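«El alféizar es la mesilla de esta habitación»

22 de septiembre de 2025

La dueña de la casa lleva seis años trabajando en el mismo cuarto, en una planta baja de la calle Villance. Lo usa para leer, corregir y tomar notas. Antes tenía una estantería junto a la ventana, pero la quitó en agosto. «Ocupaba demasiado y daba sombra. Lo que de verdad usaba cabía en el alféizar», explica. El resto fue a parar a cajas, y de las cajas a la biblioteca del barrio de Berkstead.
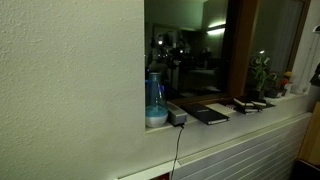
La selección no fue rápida. Tenía 100 cuadernos llenos, muchos de ellos repetidos en el tema, y decidió dejar a mano solo los que consulta cada semana. «Los demás están en el trastero, por años. Si tardo un mes en necesitar uno, es que no tiene que estar aquí». Compra siempre cuadernos negros del mismo modelo, en la papelería Hjaltadóttir, y no los etiqueta por fuera. «Sé cuál es cada uno por lo gastado que está».

Las paredes se quedaron como estaban, con su enlucido rugoso. Pidió presupuesto para alisarlas y le salía caro. El dinero lo gastó en repasar la ventana, que cerraba mal. Desde entonces trabaja sobre todo de noche, cuando hay menos ruido en la calle.

El humidificador fue lo último en llegar. En invierno, con el radiador encendido, el aire se secaba y le dolía la garganta a media tarde. Lo puso en el extremo del alféizar, contra la pared, y no lo ha movido. «Lo lleno por la mañana y procuro no dejar papeles pegados a él. Un cuaderno ondulado ya no se endereza».

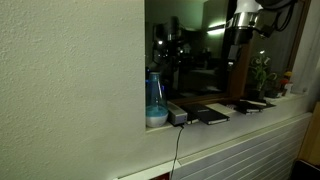
El humidificador azul y un cuaderno negro, sobre el alféizar.

Para sentarse eligió un sillón de cuero negro de segunda mano, que le costó 50 euros en el almacén Dralel. La lámpara de pie ya era suya. Dice que la luz del techo le cansa y que prefiere una sola lámpara dirigida a la pared, con el sillón cerca. Le queda pendiente cambiar la cortina, aunque no tiene prisa.
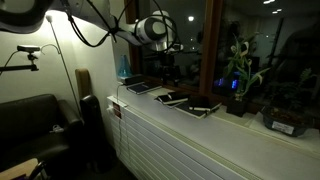 ¿Cuánto tiempo dedica a mantener el cuarto ordenado?

«Unos 20 minutos los fines de semana, de una vez. Bajo los cuadernos, limpio el alféizar con un paño húmedo, paso el plumero por las lamas del radiador y vuelvo a subir lo que sigo usando. Entre semana solo riego la planta».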